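Delaunay Curtain Notes — README

What is in this folder

This folder holds pictures and written notes on curtains and other hanging cloth. The subject is the cloth itself: how it falls, where the folds go, how the weave looks in different light, and how the edge is finished. I started it because I could not find a small collection which treats curtains as the main thing and not as the background of a room.

There are 198 entries at the moment. Each entry is one picture and one text note with the same number. The notes are written by hand in English, which is my second language, so please excuse a strange expression here and there. If a note is unclear, write to the Delaunay list and I will correct it.

How the entries are named

The number comes first, then a short word for the color, then a short word for the look of the weave. For example, 041-grey-streaked or 112-cream-plain. The color word is only what I see on the screen. It is not the name the shop gives. I use "grey" with an e in the old entries and I did not change it, because other files point to these names.

What a note contains

color: one or two words, light before dark
weave: plain, streaked, ribbed, open, not sure
folds: direction, and if they are broad or narrow
marks: slubs, flecks, pulled threads, stains
edge: hem line, raw edge, not visible
remarks: free text, not longer than 600 characters

The field "weave" gives the most trouble. From a picture it is possible to say that a cloth looks like linen, but it is not possible to say that it is linen. Many polyester curtains are made with uneven threads to give the same look. So I write "linen-like" and leave the fiber open, also in the cases where I have a strong opinion.

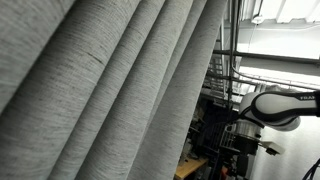
The field "marks" needs some patience too. A slub is a thicker place in the thread, and in a streaked cloth it belongs to the character of the material. A fleck is smaller and usually darker. I note both of them, but I do not call them faults. In the first version I had one field called "defects", and half of the grey curtains looked like bad goods in the table, which was not fair to them.

For the direction of folds I use only four words: vertical, diagonal, horizontal, mixed. Diagonal means that the ridges are sloping in the picture. It says nothing about how the rail is mounted. Please do not use this field to guess if a curtain is hanging straight.

Folders

stever — light and medium colors, the largest part
dustden — dark colors, and cloth with a coating on the back
gernura — sheer cloth, still very incomplete

The three names are only working names and have no deeper meaning. An entry can stand in one folder only. When a curtain has light and dark parts because of shadow, I go by the light part.

Known problems

The colors are not calibrated. Two pictures of the same cloth can look warm in one and cold in the other — do not use them for matching paint or thread.

Soft areas were not sharpened. If a fold is blurred, the note describes only the folds which are clear.

In about 200 places the older remarks still say "drape" where the newer ones say "curtain". I mean the same thing with both words. I am changing them slowly, folder by folder, and stever is finished.

Changes

Version 2: field "defects" renamed to "marks", field "edge" added, the dustden folder checked again from the beginning. The edge field is still empty for most of gernura. I plan to fill it in December.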